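Padilla Parcel Words

A word list and short-text collection of what people write on the outside of boxes

Version 6

What you get

Padilla is a collection of 2,150 short pieces of handwritten and hand-typed text that people put on parcels, moving boxes and storage cartons, copied out by hand and sorted by what the writer was trying to say. Think "winter stuff, NOT the good coats" or "open me first" or the wonderful "misc. misc." It started as a side interest of mine and grew into something I'm very fond of, and I hope you'll find odd and useful things in it too.

Everything is plain text. There are no scans or photographs of the labels in the release, only the words, the line breaks as the writer made them, and our notes. If you study everyday writing, spelling, shorthand, or how people talk to their future selves, there is a lot to enjoy.

Files

labels.tsv holds the main collection, one label per row.
shorthand.tsv lists 376 abbreviations with our best reading of each. "Ktchn" is easy. "B/R 2 u/s" took us a whole evening (bedroom two, upstairs).
notes.txt has longer comments on single labels, in no special order.
changes.txt says what moved between versions.

Columns in labels.tsv

id: a number that never changes, even if the label is later withdrawn.
text: the label as written. A slash with a space on both sides marks a line break. Spelling is never fixed.
kind: one of contents, room, warning, owner, instruction, other.
hand: pen, pencil, marker, typed, or unknown.
crossed: yes if there is older crossed-out text on the same surface.
older_text: the crossed-out words when we could read them.
reader: initials of the person who copied it out.

Please do look at older_text! It's my favorite column by a mile. A box that was once "Christmas" and is now "cables + Dad's letters" has had quite a life, and the two layers were often written by different people with different ideas about what a label should do.

How the labels were gathered

Most came from three places. Lucyna Sowa copied labels during house clearances in Prandton, always with a yes from the family. Kieran Hollis went through the back shelves of the Skedance community archive, where donated papers arrive in whatever box was handy. The rest were sent in by people who heard about the project and wrote out the labels in their own attics and garages, which is how we ended up with a whole run of 50 boxes from a single household in Stultismont, every one of them marked "last one."

Street addresses, phone numbers and full names were taken out before anything was shared. First names stay, with a swap: each name was replaced by another of the same length and the same first letter, so "Margaret" might have become "Marianne." We did it this way so the shape of the line on the box survives. If you are counting real names, this is the wrong collection for you. 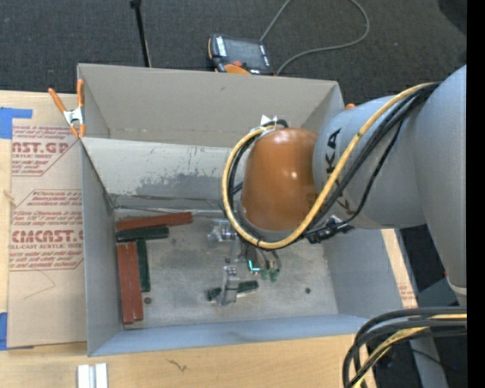 Wendy Dawber wrote in to say that "contents" and "instruction" blur into each other far more than our columns allow, and that a label like "plates, careful" is doing both jobs at once. She suggested letting a row carry two kinds. I think she's right, and I'd love to do it. For now the rule is that the first kind of thing mentioned wins, so "plates, careful" is contents and "careful, plates" is warning. It's a blunt rule, but you can at least undo it with a search.

Reading and checking

Each label was copied once and then checked by a second reader who had not seen the first copy. When the two disagreed, both readings went to Kerstin Eichhorn, who has a gift for bad marker pen. If she couldn't settle it, the doubtful part is in square brackets with a question mark. Don't strip the brackets out in a hurry. Some of the best puzzles are in there, and if you can solve one, please tell us.

Known gaps

Nearly everything is in English, with a small helping of Polish and German from families who switched between languages on the same box. Tracey Penrose is gathering more of these, and a bilingual batch should go in next May.

Shop-printed stickers and carrier labels are left out. So are drawings, which is a pity, as one box had a very good pencil teapot with no words at all. Where a drawing sits beside text, the row has [drawing] in its place.

House clearances lean toward older writers, and you'll notice it. There is a great deal of "bric-a-brac" and not much "chargers." The hand column is weak for anything sent in by mail, because we didn't think to ask until version 4.

Things people have done with it

One teacher used the warnings for a lesson on commas. Somebody built a tiny quiz for a moving-day party. A student compared "do not" with "don't" across all the instruction rows and found that "do not" nearly always comes in capitals, which made me laugh, and then I checked my own boxes.

Using and sharing

You may use, copy and change the collection for any purpose as long as you name it and say which version you had. Please don't try to work out who the families are.

Sending in labels

Copy the words exactly, mark the line breaks, and say what it was written with. One label or a hundred, all welcome! Leave out addresses. If you're not sure of a word, send your guess along with a question mark and we'll take a turn at it. We go through new arrivals every Tuesday, and anything with crossed-out text gets read first.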